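Dultthorpe Weather Board > Rain gauges and readings

Sunday total looks too high?

plirnska_13
My gauge in Remville shows 105 mm for Sunday. The official station gives 100. Mine stands near a wall, so maybe the wind plays a role.
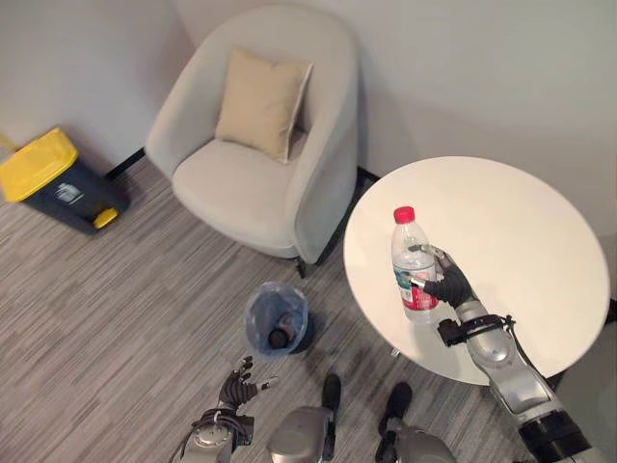

I emptied it at the usual hour, so no old water was inside.

doucette592
Five mm is nothing. I would trust your number.

gaugekeeper
I don't agree. A wall can change the catch a lot – move it to open grass and compare again in February.

doucette592
The station is on a hill, it is windy there too.

plirnska_13
Thank you both. I will move it, but I keep the 105 in my notebook for now.

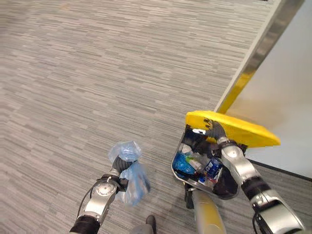
Striped carpet and the metal trim along the white wall panel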